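Comment un programme voit-il et bouge-t-il ?
Dossier « Comprendre les logiciels », à partir de 9 ans. Mis à jour le 21 octobre 2020.

Un bras robot ne sait rien faire seul. Il contient des moteurs, des câbles et des capteurs. Pour qu'il se déplace, il faut un logiciel, c'est-à-dire une longue suite d'instructions exécutées par un ordinateur. Le logiciel présenté dans ce dossier s'appelle Fekinari. Il commande deux bras à la fois.
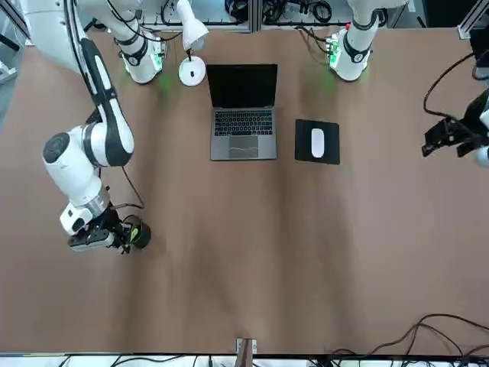
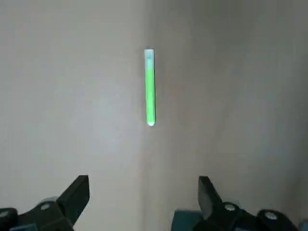 Première vue : les deux bras et la table. Seconde vue : un tube à essai contenant un liquide vert, vu par la petite caméra du poignet.

1. Percevoir

Une caméra fixe voit toute la table, mais les petits objets y occupent peu de place. Une caméra de poignet voit une zone plus petite, avec plus de détails. Le logiciel utilise les deux.

Pour l'ordinateur, une image est un tableau de nombres. Chaque point de l'image, appelé pixel, est codé par trois nombres : la quantité de rouge, de vert et de bleu. Le module de perception de Fekinari, nommé Hilik, lit ces nombres et cherche des groupes de pixels qui se ressemblent. Un liquide vert vif devant un fond beige est facile à repérer. Le verre transparent l'est beaucoup moins : on voit le fond au travers, et les reflets forment des taches claires qui changent de place quand la caméra bouge.

Hilik donne ensuite une réponse accompagnée d'une note de confiance, par exemple : « tube à essai, 62 sur 100 ». Si la note est trop basse, le programme demande une nouvelle image, prise d'un autre endroit.

2. Situer

Savoir qu'il y a un tube ne suffit pas. Il faut savoir où il se trouve. Le logiciel calcule trois distances : vers la droite ou la gauche, vers l'avant ou l'arrière, vers le haut ou le bas. Ces trois nombres s'appellent des coordonnées. Elles s'écrivent en millimètres. Un objet peut être à 266 mm vers la droite et à 565 mm vers l'avant, à partir d'un point de départ choisi sur la table.

Ce calcul exige de connaître la position exacte de la caméra. On la mesure avant de commencer. Cette opération est l'étalonnage. Si l'étalonnage est faux, la pince se ferme à côté de l'objet, même quand l'image est bonne.

3. Planifier

Un bras robot possède plusieurs articulations, comme l'épaule, le coude et le poignet chez l'être humain. Pour amener la pince à un endroit donné, il existe souvent plusieurs façons de les plier. Le module de planification, Cloluvora, en essaie un grand nombre par le calcul, sans faire bouger le bras. Il élimine celles qui heurteraient la table, un objet posé dessus ou l'autre bras. Parmi celles qui restent, il garde la plus courte.

Le résultat est une trajectoire : une liste de positions à atteindre, dans l'ordre, avec la vitesse prévue pour chacune.

4. Contrôler

Le contrôle est la partie qui envoie les ordres aux moteurs. Elle recommence sans cesse la même boucle :
lire la position de chaque articulation ;
comparer avec la position prévue ;
calculer l'écart ;
corriger la commande du moteur.

Une boucle de ce genre se répète de nombreuses fois par seconde. Chaque correction est petite. Si l'écart dépasse environ 2 mm à l'extrémité de la pince, Fekinari ralentit le bras. S'il continue d'augmenter, le mouvement est arrêté.

La pince a sa propre règle. Elle se ferme lentement et surveille la force exercée par ses doigts. Le verre supporte mal une force trop grande. Une force trop faible laisse glisser l'objet.

Petit lexique

Capteur : appareil qui mesure quelque chose et transmet la mesure à l'ordinateur.
Étalonnage : réglage qui relie les mesures d'un capteur aux distances réelles.
Module : partie d'un logiciel chargée d'une seule tâche.
Trajectoire : suite de positions que le robot doit suivre.

À faire chez toi

Pose un gobelet en plastique sur une table. Ferme un œil et essaie de toucher le bord du gobelet du bout du doigt, d'un seul geste. Recommence avec les deux yeux ouverts. Note l'écart à chaque fois, en millimètres, avec une règle. Déplace ensuite le gobelet et refais les deux mesures.

Dossier suivant, en novembre : comment un logiciel enregistre ses erreurs.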